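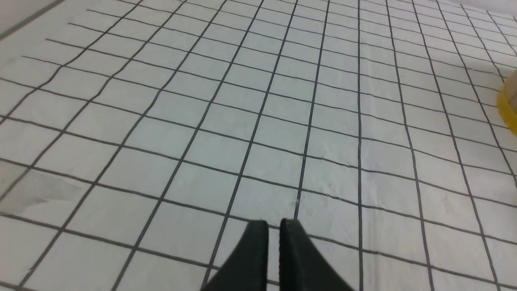 Rirnon defers second arm, moves money to grippers and bench surfaces

Nov 23, 2024

Rirnon has revised its equipment plan for the coming budget year and will not buy a second robot arm before the middle of it. The money set aside will go to spare gripper fingers, replacement grid sheets for the benches and a longer service agreement on the arm already in use.

The change was set out in a planning note by Mahlet Tufa, who manages equipment purchasing at the Grellau site. According to the note, most of the lost hours in the past budget year came from small parts being out of stock. The arm itself was out of service for two days.

Gripper fingers are the largest item in the revised plan. Rirnon now orders them one pair at a time through its supplier, Tsegaye, with a delivery time of 29 days. Under the new arrangement it will hold seven pairs on site and reorder when the stock falls to two.

Bench surfaces get their own budget line for the first time. The gridded white sheets used for positioning work were previously charged to general supplies. Tufa's note asks that a sheet be replaced when creases lift it off the bench, as a raised patch changes the height at which the fingers meet the surface. The note sets a price ceiling of $400 for each bench, covering the sheet, tape and labour.

"We were planning for the arm and leaving everything around it to chance," said Mesfin Beyene, who runs the bench program. "A sheet is cheap. A morning spent checking positions again is dear."

Beyene had asked for the second arm in the original plan. He said he accepts the delay, provided the quote from Dosov is kept open and the floor space is not given to storage. Dosov has agreed to hold its price until the end of the budget year. Delivery and installation would be quoted separately.

The service agreement will cover calibration, cable replacement and wrist camera checks. Travel charges for callouts remain outside it and will come from the maintenance budget.

Purchase orders for the fingers and sheets are to be issued before the end of November. The request for the second arm will be reviewed with the mid-year figures.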